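Filed under: Home & Table / Threads
Print this | E-mail this

Okay, tea tray thread, as promised to Carleen Rutherford, who has asked me three times now how I set out cookies when people come over on a Monday afternoon. Get comfortable, I tend to go on.

First thing I do is clear the table completely and wipe it down. Mine is dark gray and it shows every crumb and bit of fluff in the house, so I've made my peace with a speck or two. Then the tray goes down before anything else does.
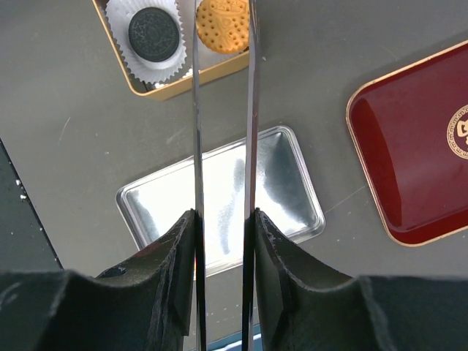 Gray tabletop, gold-colored tray up in the corner.

I used to fill the tray in the kitchen and carry it through, and I lost a whole plate of shortbread to the hallway rug that way. Now the tray stays put and the cookies come to it. So much calmer!

Next, what goes on it. I like one plain, one fruity or nutty, and one chocolate, because there is always somebody who only wants chocolate (hello, Jarrah Baxter). And please don't crowd them! A pretty tray deserves to be seen, especially if it has a pattern in the middle.
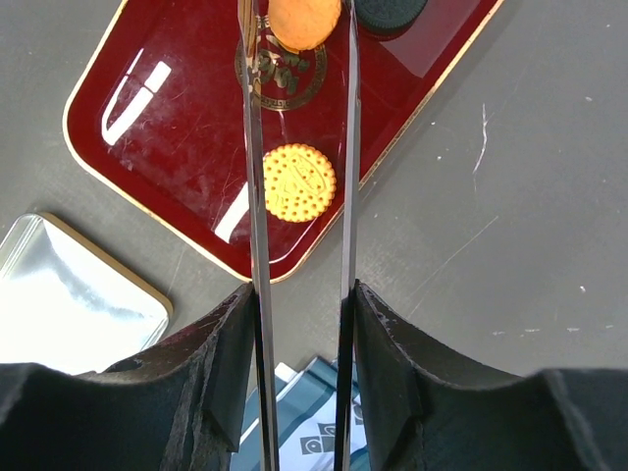

My grandmother piled hers up like firewood and we loved her for it, but the ones on the bottom always went to pieces. I put out a few, let people help themselves, and top up from the tin while the kettle is going again. The tin holds 6 if I'm being good about it and a lot more if I'm not.

Now napkins, which Beverley Whitelaw and I have been arguing over since November. She rolls hers and ties them with string — very sweet, and it takes her all morning. I'm a folder. Fold them flat, press the crease with your thumb, done.

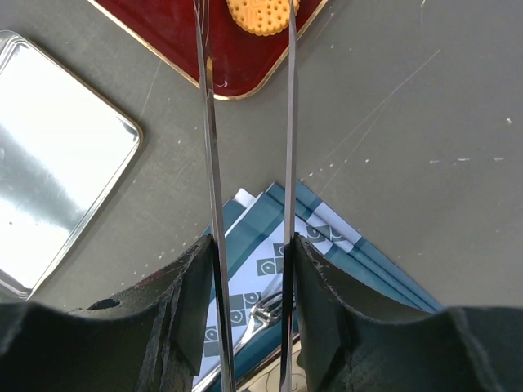

Where you put them matters more than how you fold them, I think. Mine used to sit under the cookies and everyone was too polite to lift anything to get at one. These days it's the red tray at the far side and the folded napkins down at the near side, so people can reach one without leaning over the cups. Bart Verschueren still uses his sleeve, but I've done what I can.

Last one, then I'll let you go. Tell me what's on your tray this week — I'm after a good ginger cookie that doesn't need a mixer.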